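Imprimir | Enviar por correo electrónico

Acta de la reunión del Club de Robótica Biresard

Fecha: 29 de octubre de 2026
Lugar: aula taller de Drernden
Preside: Britta Wunderlich
Toma el acta: Ottmar Gerlach

1. Acta anterior

Se lee el acta de la reunión anterior y se aprueba con una corrección: el préstamo del osciloscopio figura a nombre del grupo de iniciación y corresponde al grupo de manipulación.

2. Cuentas

El saldo del club es de 1.421 euros. Queda pendiente de pago la factura de Mühlbauer por los cables de repuesto y dos fuentes de alimentación, que suma 135 euros. Se acuerda pagarla esta semana. La cuota de inscripción en el concurso Greltulach es de 80 euros por equipo y se presenta un solo equipo.

Ottmar Gerlach pide que los recibos se entreguen con el nombre de quien hizo la compra. Hay tres sin identificar en la carpeta.

3. Concurso Greltulach

Britta Wunderlich resume las bases definitivas, recibidas en octubre. La prueba doméstica se mantiene: el robot tiene que recoger cojines del suelo y colocarlos en un sofá. Cambian dos cosas respecto al borrador. El tiempo máximo por intento pasa a 300 segundos y ya no se permite marcar los cojines con pegatinas de referencia.

Lo segundo afecta a la parte de visión. El código del curso pasado dependía de las pegatinas y hay que rehacer esa parte. Se encarga el grupo de visión, que presentará una primera versión en la próxima reunión. Se discute si conviene separar los cojines por color o por forma. Se decide empezar por la forma y dejar el color como comprobación posterior, ya que las bases no fijan los colores.

4. Trabajo con el robot

El grupo de manipulación informa sobre el agarre. Los dedos cierran bien sobre objetos rígidos y planos. Con tela blanda el cierre es irregular y se propone trabajar con las dos manos, una a cada lado del cojín, con los codos más abiertos que hasta ahora. También se pide revisar el paso de los cables por el antebrazo antes de aumentar la velocidad.

Se acuerda que en cada sesión haya una persona junto a la parada de emergencia, sin otra tarea asignada. El turno se apunta en la hoja de la puerta.

La posición de salida para los ensayos será de frente al sofá, con las dos manos por delante del cuerpo y el cojín blanco apoyado contra la parte baja del asiento.
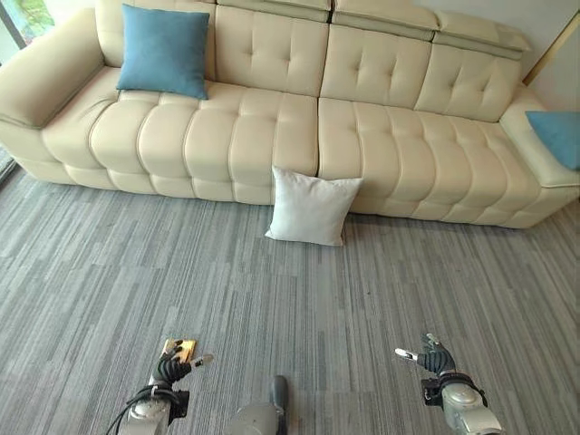 ¿Puede el equipo manejar el robot a distancia durante la prueba del concurso?

Las bases solo admiten la teleoperación en los entrenamientos; en la prueba el robot debe trabajar de forma autónoma desde la señal de salida.

5. Reparto de tareas

Visión: detección de cojines sin pegatinas.
Manipulación: agarre con dos manos y revisión de cables.
Documentación: memoria técnica, máximo seis páginas. Falta el apartado de seguridad.
Inscripción: Britta Wunderlich.

6. Ruegos y preguntas

Se pide que las baterías se dejen cargando en el armario y no en la mesa de soldadura. Se acepta.

Una familia pregunta si los alumnos de primer curso pueden asistir al concurso como público. Britta Wunderlich lo consultará con la organización.

Se levanta la sesión a las 19.15.

Archivado en: Actas y acuerdos, Robótica, Concursos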